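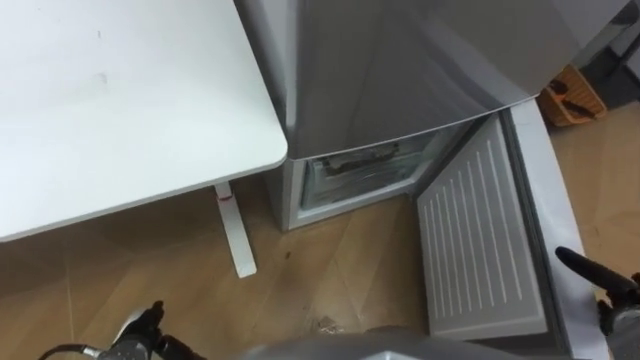
Melina Economou wrote back to the spring call asking if people who only make prints on weekends can apply, and whether the two-person shows are still a thing. Yes to both, Melina. Putting it up top so I stop answering it one email at a time.

Home Exhibits Classes Calls for Artists Join Contact

Posted in April by Raquel Bastos

CALL FOR PRINTMAKERS - Bomholm Print Room, shared studio season

Looking for 6 printmakers for the fall studio season. Relief, etching, screen, monotype, whatever you do. Book arts too if there is ink involved somewhere. You get press time, a flat file drawer, a key, and a spot in the winter show. You give us some bench hours and a small fee. Details as follows, sorry for the speed, the Stumia grant people want this posted by Monday.

What you get

Use of both presses, the big etching press and the little Jekham proof press (the little one sticks on the return, you learn it). One drawer in the flat files. Shared inks, the basic black and the process colors. Bring your own if you're fussy about reds. Paper is at cost from the shelf, write it in the book. Seriously, write it in the book.

Seven months, September through March. Evenings and weekends are open to members. Daytimes are split with classes so check the calendar on the door before you drive over.

Everybody hangs work in the winter show. Three framed pieces max, plus the unframed bin. We take 45 dollars for the season toward hanging and cards, and no cut of sales.

What we ask

One bench shift every other week. That means opening up, wiping down the presses, helping whoever walks in. If you can't cut a straight mat you'll be able to by October, Efthymia Sotiropoulos is running a short session for new members and it is mandatory, even for those of you who think you already can.

Oil cleanup happens at the back sink only. Rags in the metal can, lid on.

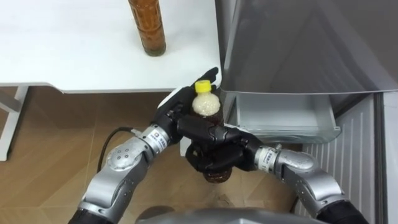 You also teach one open evening during the season. Two hours, any technique, beginners. Nour Kanaan did potato stamps last year and had a line out the door so please don't feel it needs to be fancy. We cover materials if you send a list two weeks ahead.

Who can apply

Anybody over 18 who has pulled prints on their own before. No degree, no show history needed. Beginners should look at the Saturday class first and come back to us next season. If you were a member last year you do have to apply again, but a two line email is fine.

Two-person applications are OK. You share a drawer and a key and count as one spot, and you can ask for the side wall together in the winter show. Say so in the email becuase last time we found out at hanging.

How to apply

Send five to ten pictures of prints. Phone pictures are ok, no glare please. Sizes and technique for each one. A paragraph on what you want to make this season, keep it to a paragraph. Which evenings you can do shifts. One person we can call who has shared a shop with you.

Everything goes to Yevdokiia Karpenko at the studio address, subject line PRINT ROOM FALL. Paper applications can go in the slot at the Aryee Street door. Not the front door, that's the dance school and they have been very patient with us.

Deadline is end of the month, 5 p.m. We read them the week after and everybody gets an answer either way. Some of you will get a phone call with questions, pick up if it's a number you don't know.

Fee help: there are two spots with the fee waived, Stumia pays for those. Just write "fee help" at the bottom of the email. No forms and no proof needed.

Want to see the place first? Come by any Thursday after 6, ring twice, the bell is quiet. Parking on the side street only, the lot gets towed after seven.

The stairs are steep and theres no elevator yet. If that's a problem, write anyway, the proof press and one table can go in the ground floor room.

Raquel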